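FOOD & GARDEN | Growers

Piroska Sárközi doesn't sit down for interviews. She talks while she ties things up, so I followed her down the rows with my phone out and got most of it.

She has been saving tomato seed for 38 years. Started with one envelope from an aunt. Now it's 236 varieties, in jars, in a closet that used to hold coats.

"I threw out the coats," she says. "Well, gave them to my brother."

The little seed exchange she runs, Fleltari, has no website. You write a letter. You get a list back, typed, and you mark what you want. Seeds go out in December so people have them before the catalogs land and, her words, "ruin everybody's judgment."

What does she have against catalogs? Long answer. Short version: they sell the picture. "Everybody wants red. I had a man drive 40 miles to tell me his came up the wrong color. I said did you eat one? He had not eaten one."
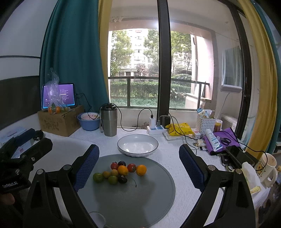
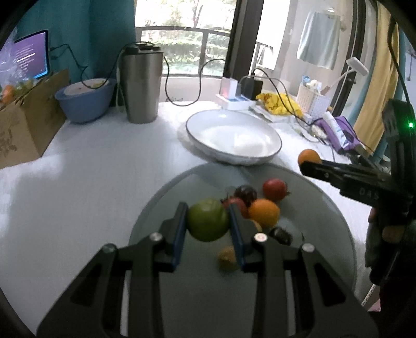 Flavor is what she picks for, then skin, then whether the plant can take a wet spring. Color comes last but she does like a mix, and she gets a bit sharp about people who grow only one kind. The dark ones are her favorites, that purple that goes nearly to brown or black. "People think its rotten. Good, more for me." She won't say which one is best. I asked three times.

Her method isn't fancy. Squeeze the pulp in a glass, leave it a few days till it smells awful, rinse, dry on a plate. Never on paper towel, they stick. Label before you do anything else. In her second year she mixed up two batches and it took until the next summer to sort out, she is still mad about it.

Gergely Rácz, who gardens next door and has taken over most of the mailing, thinks the list should be shorter. She disagrees. They have this argument alot.

"He wants 39 kinds. Thirty-nine! I asked him which ones do I kill."

Rácz, over the fence: "I'd keep the good ones."

She went back to tying. I asked if she ever buys a tomato at the store. In winter, yes, canned. For soup.

Letters get answered in the order they come in. Put a stamp in.

14 comments | 52 shares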